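Trucos de taller: poner a punto una pinza que recoge fruta sin magullarla

Inicio > Taller > Automatización casera

Notas reunidas durante el montaje del brazo en el taller compartido de Stikemside. Sirven para casi cualquier pinza de dos dedos articulados, comprada o hecha por piezas. Las medidas son las nuestras; cada cual tendrá que ajustar las suyas.

La superficie de trabajo

Una mesa barnizada da problemas: la fruta rueda en cuanto un dedo la roza de lado. Lo más barato es cubrirla con tela mate de un solo color, tensada y grapada por debajo. El verde vivo va bien con fruta amarilla, naranja o roja, y mal con manzanas verdes y limas. Si la tela hace arrugas, se plancha a temperatura media antes de graparla, y se vuelve a tensar pasadas 2 semanas, cuando ya ha cedido.

Los bordes conviene rematarlos con una tela negra que cuelgue hasta el suelo. Tapa los cables y las cajas que siempre acaban debajo de la mesa. Hay que dejar una abertura por detrás para llegar a los enchufes sin levantarla entera.

Antes de mover nada

Apretar los tornillos del soporte con el brazo apagado y apoyado. En soportes ranurados, empezar por el tornillo más alejado del motor y no dar el apriete final hasta que todos hayan agarrado. Una gota de fijador de roscas de fuerza media en cada uno; el fuerte obliga luego a calentar la pieza para soltarla.

Marcar con rotulador blanco una raya que cruce la cabeza del tornillo y la pieza. Si la raya se parte, el tornillo ha girado. Se ve de lejos y ahorra pasar la llave por todos cada mañana.

La primera aproximación

Bajar siempre a velocidad reducida. Nosotros limitamos el descenso a 6 milímetros por segundo en el último tramo y lo dejamos así todo agosto, hasta fiarnos de la altura. Miklós Csonka, que escribió el control, prefiere parar a mitad de la bajada y mirar desde un lado -- la cámara de la muñeca engaña con las alturas.
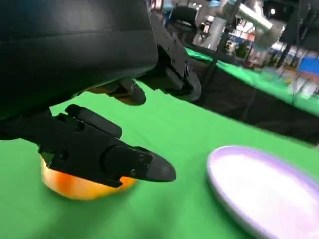 Dedo inferior sobre la fruta, con el plato a la derecha.

El fallo más común es que un dedo llegue antes que el otro y empuje la pieza contra la mesa. Se corrige girando la muñeca unos grados, sin tocar la fuerza de cierre. Subir la fuerza para compensar una mala posición acaba en fruta marcada.

Fuerza de cierre

Empezar por lo mínimo que permita el controlador e ir subiendo de poco en poco. En el nuestro, un Nadel de segunda mano, el valor que sujeta una pieza mediana sin dejar huella es 253, en una escala propia que no corresponde a gramos ni a newtons. Apuntarlo en una cinta pegada a la caja. Con fruta muy madura lo bajamos y cerramos más despacio.

Para comprobarlo sin gastar fruta vale un globo pequeño lleno de arroz, hasta un peso parecido.

El plato

Usar uno con reborde, para que la fruta no se salga al soltarla. Pesado mejor que ligero: los de plástico se desplazan con el primer toque. Si aun así resbala, un aro de silicona fino debajo. Dejar bastante espacio libre entre el plato y la zona de recogida, de modo que la pinza pueda abrirse del todo sin tocarlo.

Soltar a poca altura. Si la fruta bota, se ha soltado demasiado arriba.

Limpieza

El zumo seco en las articulaciones es lo que más averías nos ha dado. Paño apenas húmedo con agua tibia, bastoncillo en los huecos de los tornillos y secar enseguida. Nada de aceite en aerosol cerca de los dedos: mancha la tela y llega a la comida. Para las puntas lisas que patinan, una pasada de lija del 800 en seco, muy suave, y limpiar el polvo con el mismo paño.

La tela se sacude al acabar la sesión y se lava aparte, en frío. La fruta que ha pasado por la pinza la usamos solo para pruebas y después va al compost.

Repuestos que conviene tener a mano

Tornillos del mismo largo que los del soporte, en una caja cerrada y con etiqueta
Una punta de dedo de recambio (las nuestras son de Kuter)
Bridas reutilizables
Retal de la misma tela, del mismo rollo si se puede
Llave Allen atada a la mesa con un cordel -- la suelta desaparece

Siguiente: cómo pasar los cables por la muñeca con el kit Jiang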